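Nendby Work Table – Pale Blue Top

The Nendby table from Rolia is made for desks where many small things come together: a screen, adapters, cables, bags with spare parts. The light color of the top helps you to find a black cable or a small connector quickly.

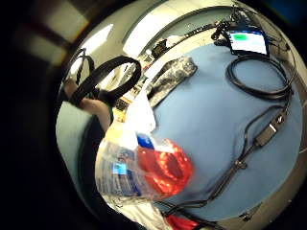 Nendby top in pale blue, with screen, cable and adapter

Please wipe the surface with a soft cloth and mild soap. Do not use abrasive sponge. Screen, cables and accessories are not included – the price is for the table only. For orders of several tables, please write to Petrică Vasiliu before Friday.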